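Last updated in January. Applies to Doltanano 3 and later.

# Preparing a documentary short for a festival screening

These steps take a finished edit of a documentary short to a file that a small festival can project. They assume the picture is locked, the sound mix is done, and the film runs at 24 frames per second. If you shot at another rate, convert before you start and check sync at the beginning, middle and end of the timeline.

The menu names come from Doltanano. Other editing programs have the same settings under different labels.

## 1. Read the technical sheet

Every festival sends a technical sheet after acceptance. Look for four items: container, frame rate, audio layout and delivery deadline. Fulisley, for instance, takes a ProRes file for shorts and makes the cinema package in-house. Civgate wants the package from the filmmaker. If the sheet is silent on a point, write to the print coordinator and keep the reply with the project files.

## 2. Set up the timeline

1. Duplicate the locked timeline and add `_FEST` to its name.
2. Set the resolution to match the sheet. Do not scale up HD material unless asked.
3. Remove color bars, slates and countdown leaders.
4. Add 3 seconds of black at the head and the same at the tail.
5. Turn off all guide tracks and comment markers.

Black at the head gives the projector and the sound processor time to settle. Some venues add their own, but the film will not suffer from having both.

## 3. Check archive and graphic material

Documentaries mix sources. Scanned photographs, phone clips, computer graphics and old tape often carry different color ranges, and the mismatch shows on a large screen long before it shows on a laptop. Step through every insert and confirm that blacks are at the same level as the surrounding footage. Computer graphics should be reviewed at full size, as fine texture such as wood grain can shimmer after compression. 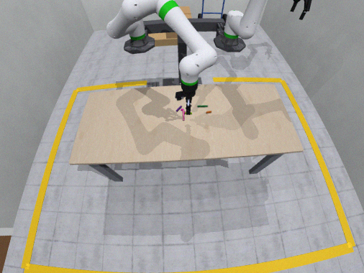
*Rendered insert: wooden table with small colored pieces.*

If an insert shimmers, apply a very light blur to that clip only. Start at the lowest setting and raise it until the movement stops. Do not sharpen afterward.

## 4. Subtitles

Most festivals want subtitles as a separate file. Some want them burned in. Prepare both.

- Keep each line under 42 characters.
- Hold each subtitle for at least one second.
- Leave two frames between subtitles.
- Do not place a subtitle over a lower-third name title. Move it to the top for that shot.

Ditte Ladefoged's subtitle template for *Hjaltadóttir*, a 13-minute portrait, is included in the project folder and can be reused. Replace the font if your language needs characters it lacks.

## 5. Audio

Stereo is accepted nearly everywhere, but dialogue in a stereo file can sound thin in a cinema with a wide screen. A 5.1 mix puts speech in the center channel. If you have only stereo, ask the venue how it will be played – some processors handle it well and some do not.

Label the channels in this order: L, R, C, LFE, Ls, Rs. Play the exported file and listen to each channel alone.

## 6. Export and check

1. Export to a local drive. Network drives can drop frames.
2. Watch the whole file, start to finish, on the largest screen available.
3. Note the time code of any fault, fix it in the timeline, and export again.
4. Create a checksum and save it as a text file beside the film.

Halfdan Holst's export presets cover the common cases. Preset 9 is the one for ProRes with six audio channels.

## 7. Delivery

Name the file with the title, running time, frame rate and audio layout, without spaces or accented letters. Upload it, send the checksum in the same message, and ask for a test of the first two minutes in the actual room. Keep the local copy until the screening is over.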